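Saturday, July 18, 2026

**Dye vat, second indigo batch (linen, Stenda order)**

Started the reduction at 8 with the kettle water already warm. Same recipe as the February batch, except that I used the Bepari indigo powder in place of the last of the old tin. It is ground finer and wetted out quicker. I still made the paste with a few drops of spirit and worked it with the back of a spoon until there was no grit left. Fructose and lime went in after that, lime last and slowly.

Vat sat at 42 °C for the first hour. Surface coppery, liquid underneath a murky yellow-green, a bit browner than I like. Left it alone until it cleared. I was tempted to add more fructose at that point and didn't, and by mid-morning the colour had come right without it.

Scouring: the linen was done last night in soda ash and a little neutral soap, simmered, then rinsed until the water ran clear. The Wasard cloth gave off a lot more brown than the other roll. I think it has a finish on it. Did it a second time. Anyone using that roll should plan on two scours and not cut it to size first, as it shrinks a fair bit along the length.

Dips so far:

- Sample A: one dip, 3 minutes. Pale, slightly green when rinsed, patchy near one corner where it had folded over on itself.
- Sample B: 2 dips, 3 minutes each, aired fully between. Even. Mid blue.
- Sample C: as B plus a third dip. Good deep blue, close to what Stenda asked for.
- Sample D: as C but hurried, not aired long enough between the second and third. Hardly any darker than B.

D is the useful one. The airing time matters more than I had been allowing for, especially on the heavier cloth, where the inside of the weave stays green well after the outside has turned. Squeeze it out under the surface, lift without dripping, open every fold, then wait.

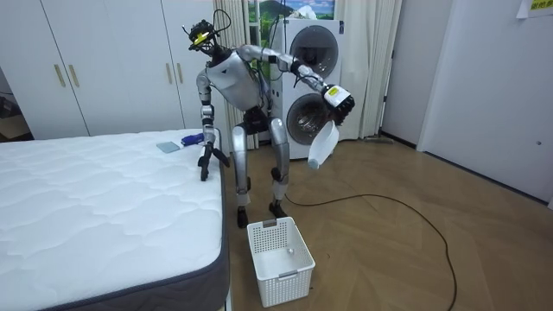
How long should the heavy linen hang between dips? Until there is no green left when you pull the weave apart with your fingers, which today took more than 300 seconds on the open line and longer still on the end by the wall.

Ilir Berisha wants to try the same vat on the wool yarn. I have said no for this one. The lime makes it too alkaline and the wool will go harsh. He can have a separate small vat, and I would like him to write up whatever he does with it, including the amounts, in this book and not on the back of the delivery note.

Afternoon: the vat had gone dull and was taking longer to colour the cloth. pH strip a bit low. Added a small spoon of lime, stirred in one direction, brought the bloom back to the middle and covered it. Usable again after tea. Did the first long length then, three dips, hung by the selvedge with wooden pegs. There is a faint peg mark at one end that should fall in the hem.

Neutralising: weak vinegar rinse, then plain water, then a hot soapy wash tomorrow. Please don't skip the hot wash on the Stenda pieces. The loose blue has to come out here and not on somebody's sofa.

Still to do:

- Rub test on B and C, dry and damp, against white cotton
- Remaining lengths for Stenda, same schedule as C
- Ring Ustonitz about the lime – the last bag was lumpy and had clearly been open to the air
- Order pH strips
- Label the samples properly. The pencil on A has nearly washed off.

Vat covered and wrapped in the old blanket overnight. Sediment is quite deep, so hang the net higher before the next length goes in. Will check temperature first thing and feed with fructose only if the liquid has gone blue.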